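I went to the open evening for the Turkel Street library renovation on Friday with low expectations, and the free coffee was better than I thought it would be. The rest I'm less sure about.

Some background if you don't live here. The library is a brick box from the sixties with a flat roof, narrow windows and a front door you have to lean on. It leaks over the large print section. The city hired a firm called Weldu to fix it, and what they've come back with is a glass front hall that sticks out toward the bus stop, with a café on one side and what the boards call a "civic stair" on the other.

I have questions about the civic stair. It's a staircase with extra-deep steps down one half so people can sit on it. I've seen these in four or five buildings now and I have yet to see a person over thirty sit on one by choice. You get shoes at eye level and no back to lean on. The drawings show the steps full of people laughing at laptops. Those same people turn up in every drawing of every building, and I would like to know where they go when it opens.

The presenter kept saying the new hall would "open a conversation" with the old brick. The old brick gets a hole knocked in it three stories high. I'm no preservation purist, and I don't think the box is a beauty, but if you're going to cut it open, say so and tell us what we get for it. What we get, as far as I can work out from the floor plan, is 84 fewer feet of shelving on the ground floor and a place to buy a muffin.

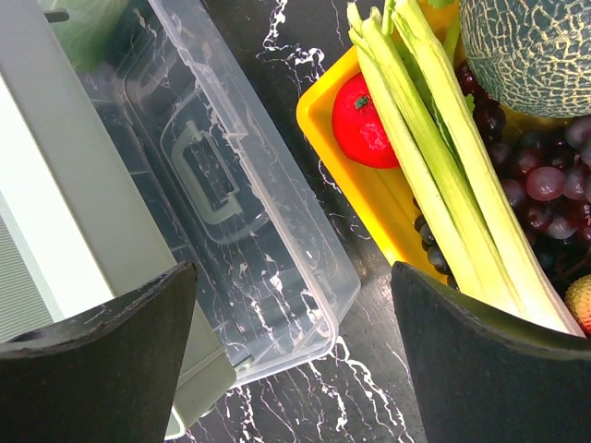 *Black with white veins, and a clear plastic container.*

Adanech Negussie, who used to teach drafting at the community college and who I sat next to by luck, asked the only useful question of the night. She wanted to know which way the glass faces. It faces southwest. She asked what keeps the sun off it in July, and there was a pause, and then we heard about a coating. She asked what the coating does at four in the afternoon. Somebody wrote that down.

I've been in the Wurnon building across the river, which has the same sort of front. By late afternoon the reception staff have paper taped to the inside of the glass. Maybe the coatings have improved. I'd want to see a number before I believed it, and there were no numbers on the boards apart from the seating in the café (40).

To be fair, a few things looked right to me. The ramp is at the main door now and goes in the same way as everyone else. The restrooms move up from the basement. The roof gets replaced properly, with an actual slope to it, and if they did only that and the ramp I'd clap.

There's a model in the lobby until the end of January. It's nicely made, all pale card, with tiny trees where the parking lot is. I asked whether the parking lot is becoming trees. It is not. The trees are "indicative."

Comment cards go in the box by the front desk. I filled in both sides of mine and asked for another.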